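Dinville Kitchen Study > Take Part > Table and Tray Sessions

Call for participants: setting, clearing and drying up

We are looking for 43 adults who do dishes at home and have opinions about it. If you think studying how people clear a table sounds like a waste of grant money, please apply. So did I, and I'm still only half convinced.

The claim we are testing comes from kitchen planning guides, which like to say that a serving tray by the dish rack saves steps. Maybe it does. Most of the guides cite each other, and the one trial I could find used people who had never cooked in the room before. I'd like to watch people who know what they're doing.

What you would do: come to our Bunting Street room for one session of two hours. You'll work at a wooden table with a dish rack and a dark serving tray, first in the order we give you, then in whatever order you like. Afterward Mahtab Rashti will ask what annoyed you. Please tell her.
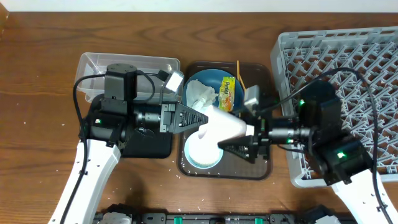
Sessions start at 8 in the morning or at noon, through the end of February. You'll be on your feet for most of it, with one break. Pay is a flat amount, sent within two weeks — not a gift card, and not a prize drawing.

You can't take part if you sell kitchen fittings or write about them for a living. We also can't promise you'll learn anything useful. If the tray makes no difference, the report will say so, and you'll get a copy either way.

To apply, write to Iara Ibarra at the Dinville study office with your name, a daytime phone number and a few lines on how dishes get done at your place. Mention any trouble with lifting or standing.

Catalina Iturra, study lead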